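Urkgate Cable and Satellite - Headend Room and Subscriber Equipment Inspection
Checklist with comments, November 4, 2020

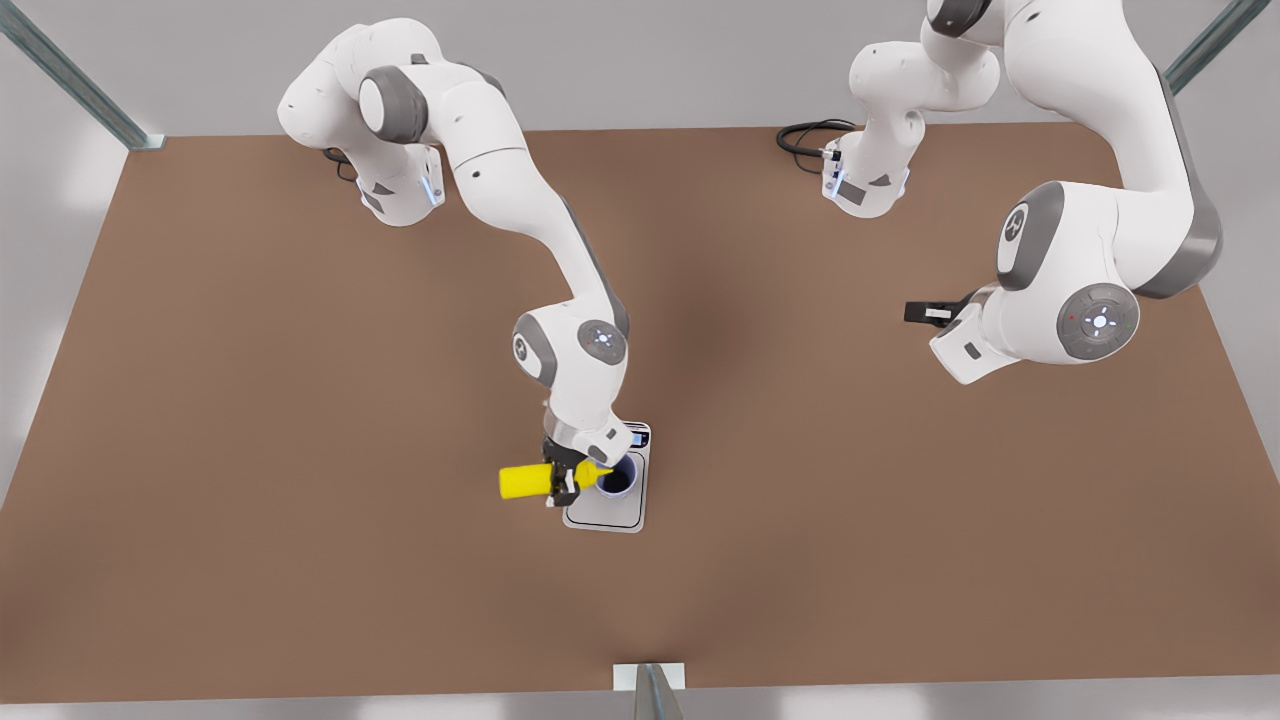
The Urkgate headend feeds 181 paid channels and the prepaid billing gateway, and it is inspected twice a year, in May and again before winter. Items are marked OK, FIX or WATCH. Comments are for the site lead and for Horkley, our power contractor. Cable slack is checked first at every bench and rack. Anything long enough to hang over a front edge gets tied back or swapped.

1. ACCESS AND WALKWAYS

1.1 Main door closes and latches without help - OK
1.2 Rear exit clear inside and out - FIX
Two pallets of returned decoders were stacked against the outside of the door. Moved during the visit. The returns area needs a painted line.
1.3 Aisle between racks B and C free of boxes - OK
1.4 Floor tiles level and seated - WATCH
The tile in front of rack C rocks when stepped on. Same comment as May.

2. POWER

2.1 Main breaker panel labeled - FIX
Labels still show the old Gruller encoders, which were taken out of service. Breakers 9 and 11 now feed the prepaid gateway and must say so.
2.2 UPS self-test passed - OK
2.3 Battery strings dated and within service life - WATCH
String 2 comes up for replacement next year. Horkley to quote.
2.4 Generator fuel level - OK
Tank holds 600 liters and was at 78 percent. Top up before the holiday schedule starts.
2.5 Transfer switch tested under load - not done
A live match was on air. Rebook for an overnight slot.

3. COOLING AND FIRE

3.1 Both air units running - OK
3.2 Filters clean - FIX
Unit 1 filter gray all the way through. Spare was on the shelf but in the wrong size. Order two.
3.3 Extinguishers in date and on their hooks - OK
3.4 Smoke detector above rack A - FIX
Dust cap from the ceiling work was still on it. Removed, and the detector tested fine afterward. Whoever signs off ceiling work should look up before leaving.

4. DISH YARD

4.1 Fence and gate lock - OK
4.2 Warning signs readable from the path - WATCH
The sign on the uplink side has faded. Still readable up close.
4.3 Mount bolts tight, no rust streaks - OK
4.4 Ground straps connected at both ends - FIX
Strap on dish 3 loose at the post. Tightened by hand, needs a proper lug.
4.5 Ladder tagged and stored flat - OK

5. SUBSCRIBER DECODERS (RETURNS SAMPLE)

5.1 Sample size 100 units, Fikre model - OK
5.2 Power adapters free of cracks - FIX
Four cracked at the plug. Scrapped. No adapter goes back out on a repaired case, even with good tape.
5.3 Vents clear - WATCH
A lot of these boxes come back full of dust. The welcome leaflet should tell customers to keep the top uncovered.
5.4 Smart card slot undamaged - OK
5.5 Prepaid balance cleared before reissue - FIX
One unit still carried credit from the last account. A billing matter more than a safety one - passed to the gateway team.

6. OPEN FROM LAST TIME

Tile at rack C - still open
First aid kit restocked - closed
Emergency light over the rear exit - closed, new lamp fitted
Visitor log kept at the door - still open, the book is there but the pen is gone

FIX items are due within two weeks. WATCH items are looked at again in May. Send a note when 1.2 and 2.1 are finished so the sheet can be updated.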